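In Defense of the Unsorted Life

My neighbor Ximena Barrientos owns a label maker, and I have come to fear her visits. She doesn't say anything. She just looks at my pantry the way a dentist looks at a man who has announced he flosses "most days."

Somewhere in the last few years, tidiness stopped being a chore and became a belief system. You used to clean the house because your mother was coming. Now you are supposed to do it for your nervous system. My sister paid for a course that had her list everything in her hall closet by how it made her feel. The vacuum, she reported, made her feel tired.

I tried, I really did. One Friday I bought 50 hangers, all the same, and hung up every shirt I own by color. It looked wonderful. It also took me until dinner, and by October the system had fallen apart from its one design flaw, namely that I wear the shirts.

What bothers me is the math. If I spend five minutes hunting for the scissors, that's a failure of character. If I spend a whole weekend building a home for the scissors, that's growth. I have run these numbers several times and I keep coming out ahead on the side of the slob. There is also the matter of money. Living with less has turned out to require a lot of shopping, and my sister's hall closet, at last report, had cost her $170.

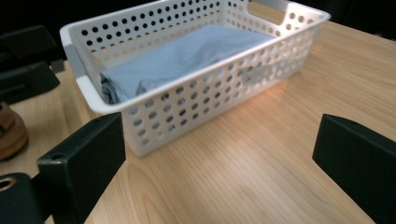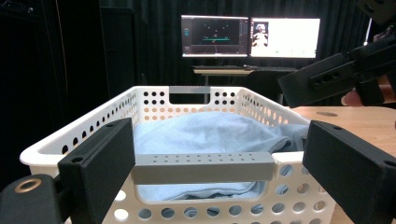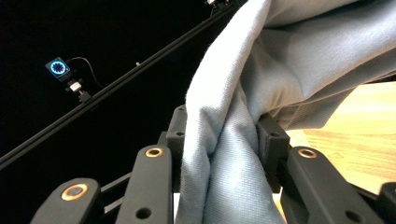
My grandmother raised four children with a single junk drawer. It held string, dead batteries, foreign coins and a key to a car she'd sold before I was born. Everyone knew where everything was, because it was in the drawer. When she died we fought harder over its contents than over the china, and I got the key.

I keep it with the scissors, wherever those are. Ximena has offered to help me look.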